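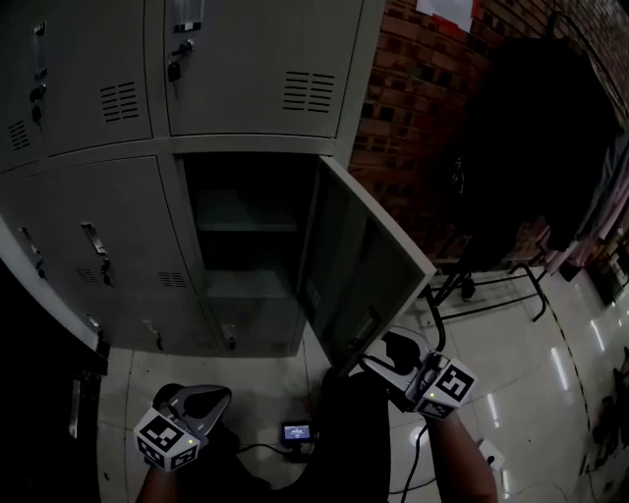

여름 장마가 지나고 나면 클라리넷과 오보에를 부는 분들이 비슷한 증상을 겪습니다. 중간 관이 뻑뻑해서 잘 빠지지 않고, 어제까지 잘 울리던 리드가 두껍고 답답한 소리를 내고, 패드가 톤홀에 달라붙어 키가 늦게 올라옵니다. 악기가 고장 난 경우도 있지만 대부분은 나무와 코르크와 갈대가 습기를 먹어서 생기는 일입니다. 연습실에 악기를 두고 다니는 분들은 집과 사정이 또 다릅니다. 회색 철제 사물함은 문에 통풍구가 뚫려 있어도 안쪽 공기가 잘 도는 편이 아니고, 칸 안이 선반 하나로 나뉘어 있으면 케이스를 어디에 눕힐지부터 정해야 합니다. 며칠 전 목록에 올라온 질문에 답을 쓰다 보니 길어져서 목관 파트 전체가 볼 수 있게 따로 보냅니다. 원래 질문은 아래에 그대로 인용합니다.

> 제목: 여름철 악기 보관과 리드 문의
>
> 안녕하세요. 봄에 들어온 클라리넷 파트 단원입니다.
> 그라나딜라 악기를 처음 써 보는데 여름이 되니 모르는 것이 많아 여쭙니다.
>
> 연습이 끝나면 스왑으로 닦고 케이스에 넣는데, 다음에 꺼내 보면
> 윗관과 아랫관 연결부가 잘 안 들어갑니다. 코르크를 갈아 내도 되는지
> 모르겠습니다. 인터넷에는 사포로 조금 밀라는 말도 있고 절대 하지
> 말라는 말도 있습니다.
>
> 리드는 Prutero 케이스에 넣어 두는데 끝이 물결처럼 우는 것이 있습니다.
> 버려야 하나요, 아니면 펴지나요? 습도 조절 팩을 같이 넣는 것이 좋다는
> 분도 있고 여름에는 빼라는 분도 있어서 헷갈립니다.
>
> 그리고 에어컨이 켜진 방에서 불면 음이 낮고, 쉬는 시간이 지나고 다시
> 불면 또 다릅니다. 튜너를 보면서 배럴을 계속 움직이는데 원래 이렇게
> 하는 것이 맞는지도 궁금합니다.
>
> 질문이 많아 죄송합니다. 아시는 것만이라도 알려 주시면 감사하겠습니다.

먼저 연결부 이야기입니다. 사포는 대지 마십시오. 새 악기의 코르크는 원래 조금 두툼하게 붙어 있고 쓰면서 눌립니다. 여름에 뻑뻑하다고 밀어 놓으면 겨울에 관이 헐거워지고, 그때는 코르크를 새로 붙이는 수밖에 없습니다. 뻑뻑한 원인이 코르크인지 나무인지부터 확인해야 합니다. 코르크가 뻑뻑하면 처음 끼우는 순간부터 저항이 고르게 느껴지고, 나무가 불어서 그런 것이면 거의 다 들어갔을 때 마지막에 딱 걸립니다. 장부의 나무 부분, 그러니까 코르크 위아래로 드러난 테두리가 상대편 소켓 벽에 닿는 것입니다. 그 자리를 보면 반들반들하게 눌린 자국이 생겨 있습니다.

코르크 쪽이면 묵은 그리스를 마른 천으로 전부 닦아 낸 다음 새로 얇게 바르는 것으로 대개 해결됩니다. 저는 Özkan 코르크 그리스를 씁니다. 튜브형이라 손가락에 조금만 짜서 바를 수 있고 여름에 흘러내리지 않아서 쓰는 것이고, 다른 것을 쓰셔도 상관없습니다. 바르는 양은 코르크 표면에 윤이 도는 정도면 충분합니다. 하얗게 뭉쳐 보일 만큼 바르면 소켓 안쪽에 밀려 쌓이고, 거기에 먼지와 실밥이 붙어서 더 뻑뻑해집니다. 이미 쌓인 분은 소켓 안도 면봉으로 닦아 주십시오.

나무가 불어서 걸리는 경우에는 그리스로 해결되지 않습니다. 억지로 돌려 넣지 말고, 연주 중에 안 빠지게 되었더라도 비틀어서 빼지 마십시오. 키를 쥔 채 힘을 주다가 브리지 키가 휘는 일이 많습니다. 빠지지 않으면 그대로 닦아서 습하지 않은 방에 잠시 두면 조금씩 줄어듭니다. 매번 걸린다면 수리점에 가져가서 장부를 아주 조금 깎아 달라고 해야 합니다. 새 악기는 첫해에 한 번쯤 이 작업을 하는 것이 보통이고, 작업 자체는 오래 걸리지 않습니다. 집에서 칼이나 사포로 하면 원이 틀어져서 관이 흔들립니다.

길들이기에 대해서도 적어 둡니다. 질문하신 분 악기는 새것이라고 들었습니다. 새 그라나딜라 악기는 처음 약 6개월 동안은 오래 이어서 불지 않는 편이 좋습니다. 합주 날처럼 어쩔 수 없는 경우에는 쉬는 시간마다 관을 분리해서 안을 닦고, 장부 끝에 맺힌 물도 따로 닦아 주십시오. 스왑은 관 안쪽만 훑고 지나가기 때문에 장부 끝과 소켓 바닥의 물은 그대로 남습니다. 여기 남은 물이 나무의 단면으로 스며들어서 연결부가 붇습니다. 질문에 쓰신 증상은 제가 보기에는 이쪽일 가능성이 큽니다. 스왑을 통과시킨 뒤에 손수건 모서리로 장부 끝을 한 바퀴 닦는 습관을 먼저 들여 보시고, 그래도 같으면 수리점에 가시는 순서를 권합니다.

스왑도 확인해 보십시오. 젖은 스왑을 케이스 안에 같이 넣는 분이 아직 많습니다. 악기에서 닦아 낸 물을 다시 악기 옆에 두는 셈이니 케이스 바깥 주머니에 넣거나 가방에 걸어서 말리십시오. 극세사든 실크든 재질은 크게 따지지 않아도 되지만 세탁은 자주 해야 합니다. 빨 때 섬유유연제를 쓰면 물을 잘 먹지 않습니다. 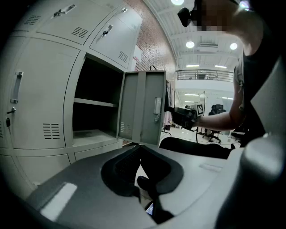
글쓴이: 문서린
목관 파트 악기 관리 담당

리드로 넘어가겠습니다. 끝이 물결처럼 우는 것은 리드가 불균일하게 말랐다가 다시 물을 먹으면서 생깁니다. 얇은 끝부분이 두꺼운 쪽보다 먼저 늘어나서 그렇게 됩니다. 버릴 필요는 없습니다. 물이나 침에 충분히 적신 뒤에 마우스피스의 평평한 면이나 유리판에 대고 엄지로 지그시 눌러 두면 펴집니다. 펴졌는데도 소리가 지글거리거나 끝이 마우스피스 레일에 고르게 닿지 않으면 그때 버리십시오. 끝이 깨진 것과 우는 것은 다른 문제입니다. 깨진 것은 적셔도 돌아오지 않습니다.

Prutero 케이스는 리드를 홈이 있는 판 위에 눕히는 구조라서 뒷면이 어느 정도 마릅니다. 다만 불고 나서 바로 넣고 뚜껑을 꽉 닫으면 여름에는 잘 마르지 않습니다. 손가락으로 리드의 물기를 밑동에서 끝 방향으로 밀어 닦고, 악기를 정리하는 동안 뚜껑을 열어 두었다가 마지막에 닫으면 됩니다. 검은 점이나 분홍색 얼룩이 생긴 리드는 아까워하지 말고 버리고, 그 리드가 있던 판도 알코올 솜으로 닦아 주십시오. 새로 산 상자의 리드에도 갈색 반점이 있는 경우가 있는데 그것은 갈대의 원래 무늬이니 곰팡이와 혼동하지 마십시오. 손톱으로 긁어서 가루가 묻어나는지 보면 구분이 됩니다.

습도 조절 팩은 종류를 봐야 합니다. 물을 내놓기만 하는 제품이 있고, 주변이 습하면 빨아들이고 건조하면 내놓는 양방향 제품이 있습니다. 여름에 빼라는 말은 앞의 것을 두고 하는 말입니다. Clinotholm 팩은 양방향이라 사철 넣어 두어도 되지만, 팩이 빵빵하게 불어 있으면 이미 물을 먹을 만큼 먹은 것이라 여름에는 하는 일이 없습니다. 딱딱하게 굳은 것도 마찬가지로 수명이 다한 것입니다. 저는 리드 케이스용과 악기 케이스용을 따로 두고 서로 바꿔 쓰지 않습니다. 리드 케이스에서 쓰던 팩에는 눈에 보이지 않아도 곰팡이가 묻어 있을 수 있습니다. 오렌지 껍질을 넣는 방법도 가끔 이야기가 나오는데 여름에는 하지 마십시오. 겨울에도 저는 권하지 않습니다.

리드를 돌려 쓰는 문제는 사람마다 방법이 다릅니다. 저는 새 상자를 뜯으면 한꺼번에 적셔서 짧게 불어 보고 2주에 걸쳐 조금씩 시간을 늘립니다. 처음 불었을 때 무겁다고 바로 갈아 내면 날이 건조해졌을 때 가벼워서 못 쓰게 됩니다. 여름에 고른 리드는 9월 하순쯤 되면 느낌이 달라지므로, 가을 연주회에서 쓸 리드를 지금 확정하지는 마십시오. 지금은 후보만 골라 두고 뒷면에 연필로 날짜를 적어 두는 정도가 좋습니다. 볼펜은 번집니다.

음정 질문도 있었습니다. 냉방이 도는 방에서 음이 낮은 것은 정상입니다. 관 안의 공기가 차면 소리가 느리게 가고 그만큼 음이 내려갑니다. 불다 보면 입김으로 관이 데워져서 올라가고, 쉬고 나면 다시 내려갑니다. 튜너 바늘을 따라 배럴을 계속 움직이면 끝이 없습니다. 먼저 소리를 내지 않고 관 안으로 따뜻한 숨을 불어 넣어 악기를 데우고, 롱톤을 조금 한 다음에 배럴 위치를 정하십시오. 그 뒤로는 합주 중에 귀로 맞추고, 쉬는 시간이 끝나면 다시 숨만 넣어서 데우면 됩니다. 길이가 다른 배럴을 2개 가지고 다니는 분도 있는데 처음부터 살 필요는 없습니다. 자기 악기가 어느 계절에 얼마나 움직이는지 한 해는 보고 나서 결정해도 늦지 않습니다.

에어컨 바로 밑자리는 피하는 것이 좋습니다. 안쪽은 입김으로 덥고 바깥쪽은 찬바람을 맞으면 나무가 안팎으로 다르게 움직입니다. 금이 가는 사고는 겨울에 많지만 여름 냉방에서도 납니다. 금은 윗관 트릴 키 구멍 주변에서 시작하는 경우가 많으니 닦을 때 그 부분을 한 번씩 보십시오. 머리카락 같은 선이 보이면 나뭇결인지 금인지 판단하려 하지 말고 연주를 멈추고 수리점에 보이는 것이 맞습니다. 순간접착제를 스스로 흘려 넣으면 수리하는 분이 고치기가 훨씬 어려워집니다.

패드가 달라붙는 것은 담배 종이나 전용 종이를 끼우고 키를 살짝 눌렀다 떼는 것으로 충분합니다. 키를 누른 채 종이를 잡아 빼면 패드 막이 벗겨집니다. 가루를 뿌린 종이도 팔지만 가루가 기름과 섞이면 나중에 더 끈적해집니다. 오보에는 옥타브 키와 작은 구멍에 물이 차는 일이 더 잦으니 종이를 항상 손 닿는 곳에 두십시오. 물이 차면 그 구멍을 열고 바깥에서 불어 내고 종이로 마무리합니다. 단 음료를 마신 뒤에는 물로 입을 헹구고 부는 것만으로도 끈적임이 많이 줄어듭니다.

관 오일에 대해서는 의견이 갈립니다. 저는 새 악기에 바르지 않습니다. 공장에서 기름을 먹여 나오고, 여름에는 나무가 마를 일도 적습니다. 바르고 싶으면 겨울이 오기 전에 수리점 점검을 받으면서 물어보십시오. 패드에 기름이 닿으면 그 패드는 갈아야 합니다.

보관 장소는 집이 가장 낫습니다. Jaltadov 연습실에 꼭 두어야 한다면 케이스를 벽에서 조금 떼어 눕히고, 우산이나 젖은 운동복과 같은 칸에 넣지 마십시오. 칸 안을 가끔 마른걸레로 닦아 주면 좋겠습니다. 차 트렁크는 여름에 절대 안 됩니다. 에폭시와 접착제가 녹아서 패드가 통째로 떨어진 악기를 제가 2번 봤습니다. 플라스틱 악기도 패드 접착은 같으니 예외가 아닙니다.

플루트 파트에서도 따로 물어 오신 것이 있어 짧게 적습니다. 머리관 코르크는 여름이라고 손댈 것이 없고, 크라운을 습관적으로 돌리지만 않으면 됩니다. 은 변색 방지지는 케이스 안에 넣되 키에 직접 닿지 않게 하십시오. 나머지는 위의 패드 이야기와 같습니다.

바순은 제가 잘 모릅니다. 부츠 조인트 바닥에 물이 고이는 문제에 대해서는 바순 파트에서 따로 글을 올려 주시면 좋겠습니다. 예전에 비슷한 이야기가 오간 적이 있고, 목록 보관함 1202번 글에 당시 답이 남아 있습니다. 다만 거기 적힌 수리점은 문을 닫았으니 연락처는 무시해 주십시오.

답장은 개인 메일이 아니라 목록으로 보내 주시기 바랍니다. 인용은 필요한 부분만 남기고 지워 주십시오.

최종 수정: 8월 21일 수요일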